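Kavska Community Market - progress report to Madari Fund
15th September
Prepared by Tatiana Holub

Quick one this time, full figures with the final report.

Stalls: 188 booked across the June market and the one after. Clothing swap corner added on your suggestion, went over well. Stallholders want it bigger. Tudor Hodoroagă now running it.
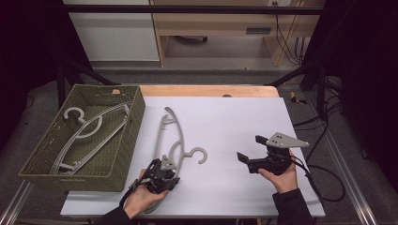 Hangers and basket, swap corner.

Spending: hall hire paid up to the end of the season. Vendeck invoice for the marquee came in $200 over quote - queried it, no answer yet. Will chase. Signage came in under so we should still land on budget.

Parking is the sore point. Neighbours on the Bogdan Street side complained twice about blocked driveways. Have asked council for the oval car park, form lodged, waiting.

Food: 6 vans confirmed, sausage sizzle stays with the scouts. Coffee van pulled out, replacment found. Entry still by gold coin donation, would like to keep it that way if the fund agrees.
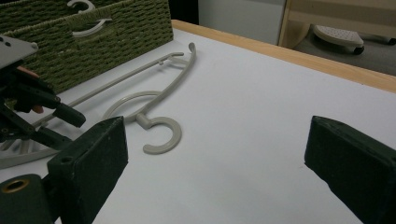 Still to do
Insurance certificate - renewal due, Tudor has the paperwork
9 stallholders yet to pay their deposit
Flyers to the library and both schools
Need your ok on moving the leftover signage money to the marquee. By email is fine, soon as you can pls.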